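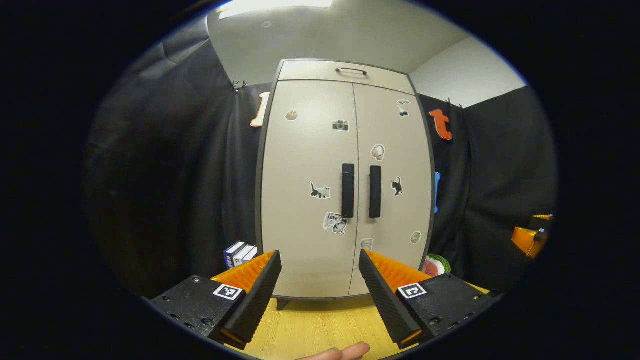 크비도 슬라니나 씨는 지난번 글을 읽고, 계약서에 "합의한다"라고 쓰여 있으면 그것으로 충분한데 왜 변호사에게 다시 돈을 내느냐고 댓글로 물었습니다. 저도 3월까지는 똑같이 생각했습니다. 그래서 답을 짧게 쓰려고 했는데, 쓰다 보니 길어져서 새 글로 올립니다.

먼저 말씀드리면 저는 변호사가 아닙니다. 번역 일을 하고, 한국어는 어른이 되어 배웠습니다. 법률 용어를 틀리게 쓴 곳이 있으면 고쳐 주십시오. 감사히 배우겠습니다.

제가 겪은 일은 작은 일입니다. 렐트사이드(Leltside)라는 회사와 번역 계약을 했고, 일을 끝냈는데 마지막 대금이 들어오지 않았습니다. 회사는 번역의 품질이 약속과 다르다고 했고, 저는 약속대로 했다고 했습니다. 메일을 여러 번 주고받았지만 서로 같은 말만 되풀이했습니다. 그때 계약서를 다시 꺼내 읽었더니 제12조에 이런 문장이 있었습니다. "분쟁이 생기면 당사자는 30일 안에 성실히 협의하고, 협의가 되지 않으면 조정을 거친다."

서명할 때 이 문장을 읽기는 읽었습니다. 그러나 그 뜻을 생각하지 않았습니다. 저는 바로 법원에 가려고 소액 사건 신청서를 알아보고 있었는데, 하르브(Harb) 법률사무소에서 상담을 받으니 순서를 먼저 보라고 했습니다. 상담해 주신 분은 다그마르 슈탸스트니 변호사입니다. 그분은 이 조항이 있다고 해서 소송을 절대로 못 하는 것은 아니지만, 절차를 건너뛰면 상대방이 그것을 문제로 삼을 수 있고, 그러면 시간이 더 걸린다고 설명했습니다. 저는 "거친다"와 "거쳐야 한다"가 어떻게 다른지 물었습니다. 외국인다운 질문이라고 생각했는데, 변호사님은 한국 사람도 그것 때문에 싸운다고 하셨습니다.

조정은 법원 밖에서 했습니다. 조정인은 조르주 만수르 씨였습니다. 저는 조정인이 판사처럼 누가 옳은지 정해 주는 사람이라고 믿고 있었습니다. 그래서 증거를 아주 많이 준비했습니다. 메일, 용어집, 초벌 번역과 수정본까지 모두 인쇄하니 202쪽이 되었습니다. 만수르 씨는 그 서류를 받고 앞의 두 장만 읽으셨습니다. 조금 서운했습니다. 그다음에 저에게 물으신 것은 얼마를 받으면 이 일을 잊을 수 있겠느냐는 것이었습니다.

저는 대답을 준비하지 않았습니다. 누가 옳은가만 생각하고 있었기 때문입니다. 잠깐 쉬자고 부탁드리고 복도에서 물을 마시면서 계산했습니다. 대금 전부, 이자, 상담료, 그리고 제가 이 일에 쓴 시간. 시간은 계산하기가 제일 어려웠습니다.

회사 쪽에서는 담당자였던 니자르 바타이네 씨가 나왔습니다. 메일에서는 무척 딱딱한 사람이었는데, 직접 이야기하니 품질에 대한 불만은 원고의 한 장에만 있었습니다. 그 장은 원문이 중간에 바뀌었고, 바뀐 원문을 제가 늦게 받았습니다. 이것을 둘 다 메일에 썼는데 서로 제대로 읽지 않은 것 같습니다. 저도 제 잘못이 조금 있습니다. 원문이 바뀌었을 때 납기와 금액을 다시 문서로 정하자고 말했어야 합니다.

결국 조정은 두 번 만나서 끝났습니다. 저는 전액을 받지 못했지만 받아들일 수 있는 금액이었습니다. 금액은 비밀로 하기로 했으니 쓰지 않겠습니다.

슬라니나 씨의 질문으로 돌아가겠습니다. "합의한다"라고 쓰여 있어도 합의가 어떤 힘을 가지는지는 문서에 따라 다르다고 합니다. 제 경우에는 조정이 끝난 뒤 양쪽이 서명한 합의서가 있었고, 슈탸스트니 변호사님이 그 합의서를 한 번 더 봐 주셨습니다. 거기서 두 가지를 고쳤습니다. 하나는 돈을 주는 날짜였습니다. 처음에는 "빠른 시일 내에"라고 되어 있었습니다. 다른 하나는 돈을 주지 않았을 때 어떻게 하는가였는데, 처음 문서에는 아무 말도 없었습니다. 저라면 이 상담료는 다시 내겠습니다. 다만 슬라니나 씨의 계약은 제가 보지 못했으니 같은 답이 된다고 말할 수는 없습니다.

에이빈뒤르 헤익스도티르 씨가 메일로 물어보신 것도 여기에 씁니다. 조정할 때 변호사가 꼭 옆에 있어야 하느냐는 질문이었습니다. 제가 한 조정에서는 혼자 가도 괜찮았고 저는 혼자 갔습니다. 말이 빠르면 천천히 해 달라고 했고, 모르는 단어는 종이에 써 달라고 했습니다. "갈음한다"라는 단어를 그날 처음 배웠습니다. 사전에는 "다른 것으로 바꾸어 대신하다"라고 나와 있습니다.

지금은 새 계약서를 받으면 분쟁 조항부터 읽습니다. 지난주에 플러드게이트(Pludgate)에서 받은 계약서에는 조정이라는 말이 없고 중재라고만 되어 있었습니다. 조정과 중재는 다른 것이어서 아직 서명하지 않고 질문을 보냈습니다. 답이 오면 그 이야기도 쓰겠습니다.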